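Search datasets and docs

Filed under: Food & Kitchen > Text collections

# Gallodthorpe Recipe Cards

3,502 handwritten recipe cards, typed up one at a time by people who should have been doing something else. Maintained by Milagros Llorente.

## What's in it

One row per card. The columns are `title`, `body`, `box` and `stains`. The last one is free text and more useful than you'd think: a clean card is usually a recipe the household never made.

The cards came out of 13 boxes. Manside is the biggest and the worst organized, with soups filed under the name of whoever brought them. Siddiqui is the only box in alphabetical order, and I have thanked the family more than once.

## Known problems

- "Oven" is often the full instruction. No temperature, no time.
- A cup is whatever cup they had. We did not convert.
- Gelatin is overrepresented. We did not correct for this either.
- Box 4 has two versions of the same lemon cake, in different handwriting, each marked "the right one." Both stay.

## Getting started

Unzip it and open `cards.csv`. If your spreadsheet turns "1/2" into January, format the column as text before you import. Kelamix users can load the folder directly and skip all that.

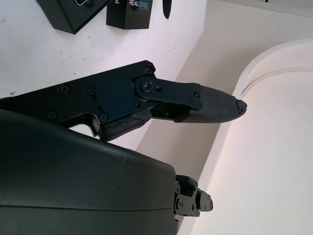

Spelling is left as written, so search for "zuchini," "zuccini" and "zukini" before deciding there are no squash recipes. There are so many squash recipes.

## License

Free to use, copy and cook from. Corrections are welcome if you have seen the card. Opinions on the lemon cake go elsewhere.

© Gallodthorpe Recipe Cards | Contact | Back to top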